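# Kustano 50 hydro whines after fluid change
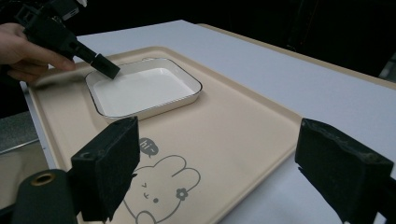
*2 min read*

**deckbelt_dan** · 14 May 2019
Changed the hydro fluid and filter on my Kustano 50 at 2,921 hours. Now it whines in reverse and creeps on slopes. Fluid is Stadau 20W-50, filled to the cold mark. Filter is a Skelix.

**zerk_fitting**
Air in the system. Rear wheels off the ground, bypass open, engine at low idle. Stroke the lever forward and reverse 5 times, close the bypass, repeat. Recheck the level after each round.

**orchard_row4**
I'd look at the filter first. Skelix lists two for that frame and they share a thread. The fine one restricts the charge pump inlet.

**zerk_fitting**
A restricted inlet would whine in both directions. He only has it in reverse.

**orchard_row4**
Mine was louder in reverse too. Swapped to the Kourkoulas filter and it stopped. Same fluid.

**deckbelt_dan**
Purged it twice. Level dropped more than 4 ounces and I topped it off. Whine is mostly gone, still creeps. Part number on the filter is the coarse one.

**orchard_row4**
Then it isn't the filter. Check the bypass linkage. If the rod is bent the valve won't seat.

**zerk_fitting**
Still say air. Run it an hour under light load and purge again before you pull the linkage.

**deckbelt_dan**
Rod was a quarter inch short of its stop. Adjusted it and it holds on the hill now. Next fluid change is October.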